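The Woman Who Keeps Your Old Computer Out of a Ditch

Ida Görtz has strong feelings about drawers. Everyone has one, she says, and everyone is lying about what is in it.

"They tell me it's cables. I say fine, cables. Then they bring it in and it's four phones, a dead tablet, a camera that takes film and a calculator from high school."

Görtz runs Lomness, a repair and reuse shop in a former carpet showroom whose carpet, for reasons of taste or insurance, was left behind. She started it after eleven years in the purchasing department of a regional insurer, where part of her job was signing off on the disposal of perfectly good equipment. She signed, by her own count, for 3,000 computers. She remembers the number because somebody gave her a cake with it on.

"It was a nice cake," she says. "I ate two pieces and handed in my notice in March."

We met in July, at ten past eight in the morning, which she considers the middle of the day. She had already sent one man home with a toaster he had been told to throw away, and refused a second man a refund on a printer. The printer, she wants it known, was bought from someone else.

What comes through the door is mostly office machines, a few years old, let go when a lease runs out or a budget has to be spent. Some need a new drive and are sold on by the end of the week. Others are good only for parts, and she is unsentimental about which are which.

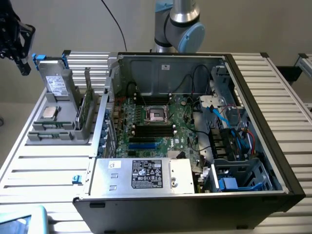 The money question

Lomness does not make a great deal of money, and Görtz gets a little brisk when asked. Last year the shop sold 656 refurbished computers, most of them to schools, small offices and what she calls "grandsons buying for grandmothers, and the other way around." The cheapest went for less than a decent pair of shoes.

"People think secondhand means there's something wrong with it. Your house is secondhand. Your husband might be secondhand."

Her biggest headache is storage. The back room is full, the hallway is nearly full, and her landlord has begun to use the phrase "means of escape" in his letters. A warehouse firm called Dresard offered her space on the edge of town at a rate she describes as comedy. She is still thinking about it, mainly at night.

She is no fonder of the manufacturers. Ask her about glued-in batteries and you should have somewhere comfortable to sit. I didn't, because the good chair was for sale. The short version is that she would like anyone who glues a battery into anything to spend one afternoon at her counter with a plastic pick and a hair dryer, explaining the decision to the public.

"A desktop is a polite machine," she says. "You take the side off and there it all is. Nobody had to be sneaky."

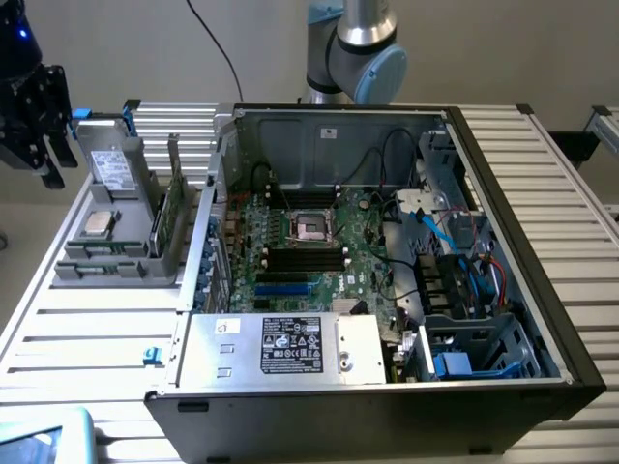
Room to work: a desktop tower with the side panel off and the processor out of its socket.

So should we all be hauling our old towers down to her? Up to a point. She asks people to call first, to take their own photos off, and to stop taping the password to the lid. There is also a list of things she won't accept, 109 items long, which hangs by the door and begins with "fish tanks."

I asked whether somebody had really brought in a fish tank.

"With the heater," she said. "He thought the heater counted as electronics. We had quite a long talk about it."

As for her own drawer, she admitted to it only as I was putting my coat on. It holds three phones and a set of curling tongs, and she is going to deal with it in the fall.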